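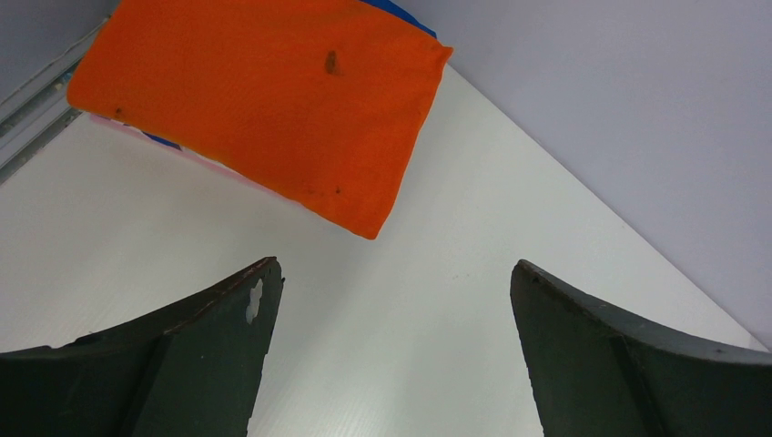

Gripper comparison, part 2. Nemon reckons their new fingers do fabric "out of the box". I've heard that one before.

Budget is $2000 for the lot and the Nemon set takes $886 of it. The Juška pair is $287. I'd want to see a lot of difference for that money.

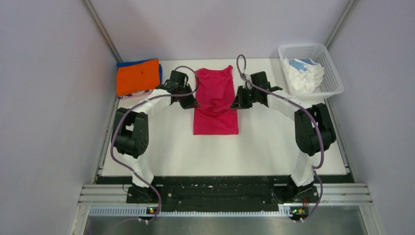

Same arms, same controller, 17 tries per set on towels and shirts. Triin picks the order so I can't favour the cheap ones.

Scoring is dull on purpose. One layer lifted counts. Two layers is a miss, whatever the brochure calls it.

Piret asked if the wrist camera matters more than the fingers. Maybe. I'm not changing both at once.

Numbers Wednesday.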